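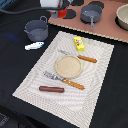

*Table-laying station: plate, knife and fork on the white mat, pots and board behind.*

**Station check, table-laying and hob work - Lenina arm, Rocha kitchen bench**
Filled in by Yasaman Kazemi, April. Comments are mine unless marked otherwise.

A note before the boxes. The people at Trandero who asked for this would like to know two things, whether the station is fit to run and whether the arm is any nearer to doing a household chore you'd trust it with. The form was drawn up for the first question, so I've let the comments wander off towards the second. Please do read them, even the long ones!

## 1. Bench and cloth

- [x] Bench steady, locks on both castors pressed down
- [x] Cloth reaches past the working area on every side
- [ ] Cloth smooth enough for low approaches

*Comment:* The black cloth has soft folds in it, with a few paler wrinkles. I would pass it for work on the placemat and hold it back for anything lying directly on the cloth. At home my own tablecloth is far worse, and I lay the table on it every evening without a second thought, which gives you some idea of how much we do with our fingertips. Lenina has no such luck and needs to be told where the surface is.

- [x] Placemat lies flat
- [ ] Placemat square to the bench

*Comment:* It's on a diagonal. I have left it unticked because the form says "square", but please don't straighten it on my account. Mats in real houses are knocked about by elbows and cats, and a machine that can only lay a straight mat hasn't learnt to lay a table. Could the wording be changed to "mat position recorded"?

## 2. Items on the mat

- [x] Plate empty and undamaged
- [x] Knife and fork present, handles secure
- [x] Nothing sharp enough to cut a hand
- [ ] Items in their starting places as per card

*Comment:* The beige plate is a nice easy thing to see, with its raised rim and speckled surface. The knife is another matter. Its handle is a good strong orange-brown, but the blade is pale against a pale patterned mat, and I had to look twice myself. I'd ask for a trial with a plain dark mat as well, to learn how much of the trouble is seeing and how much is gripping.

The fork has its tines up against the edge of the plate. For a person that is nothing, you'd nudge it over with a thumb while talking about something else. For a gripper it means lifting one thing without dragging its neighbour, and I have put it down as a hazard to the plate, if only a small one.

- [x] Play food clean
- [ ] Play food needed for this task

*Comment:* The sausage and the little yellow box (butter or cheese, I suppose) may stay for the clearing task. For plain table-laying they are clutter. Then again, clutter is what kitchens are made of, so what I would really like is to see both runs scored separately. The sausage is smooth and rounded, and I'd expect it to be one of the likelier things to roll, so the drop tray should be fitted before anybody starts on it.

## 3. Pots and hob board

- [x] Pot and saucepan empty
- [x] Handles firmly attached
- [x] No heat source on or under the board
- [ ] Saucepan handle turned inwards

*Comment:* You'll forgive me for being somebody's aunt about this one. The saucepan's long handle points forward, over the front edge of the board. There is no heat and nothing in the pan, so it is safe today and I'm not stopping work over it. But if we mean to teach a machine to cook beside people, then I would dearly like handles turned in from the very first lesson, the way we teach children. Please add it to the setting-out card.

- [ ] Pot within the marked area

*Comment:* The grey pot stands on the cloth to the left of the mat. If the task is "put the pot on the hob", fine, that's a fair starting place and quite a good chore to try. If it isn't, the pot wants putting away. The small white and blue piece just below it should be either named on the card or taken off the bench.

## 4. Arm, gripper and cable

- [x] Emergency stop within reach of a seated person
- [x] Stop tested 2 times before the run
- [x] Gripper fingers checked by hand for looseness
- [x] Speed limit set to 100 millimetres a second
- [ ] Cable clear of the cloth

*Comment:* The black cable curves from the gripper across the cloth, and I would like it clipped up. Joltton supply a clip with their bench kit and there are spares in the drawer at Rocha, in the tin with the hex keys. A loop of cable can sweep a fork on to the floor, and then the log will say "grasp failed" and we shall all draw the wrong lesson from it.

## 5. Are we there yet?

The form gives one line for "general remarks", so I have made myself some room.

My rule of thumb is whether I could go and answer the door. With a dishwasher, I can. With Lenina I can't, and I wouldn't want anyone else to either. Laying one place - plate, knife, fork, done - is a chore I finish before the kettle has clicked off, and the time allowed on the task card is 400 seconds. I don't say that to be unkind. I've grown fond of the thing, and it is lovely to watch when it goes well, but slow and supervised is what it is for now.

On the shop floor I'd be more hopeful. Trays that come in the same way round all day, parts that match, a dark surface under bright metal: I could see it earning its keep there with a guard and a proper stop. A kitchen is a harder place altogether, and I think Trandero would do well to say so plainly to the people who write in asking when they can have one.

## 6. Result

- [x] Fit to run, attended, at reduced speed
- [ ] Fit to run unattended

**To put right before the next check**

- [ ] Clip up the cable
- [ ] Add saucepan handle position to the card
- [ ] Decide on the white and blue piece
- [ ] Find a plain dark mat
- [ ] Rest the arm for 30 minutes between long sessions and note it in the log

Signed, Y. Kazemi. I'm at the Rocha bench most mornings and very glad to go through any of it over a cup of tea.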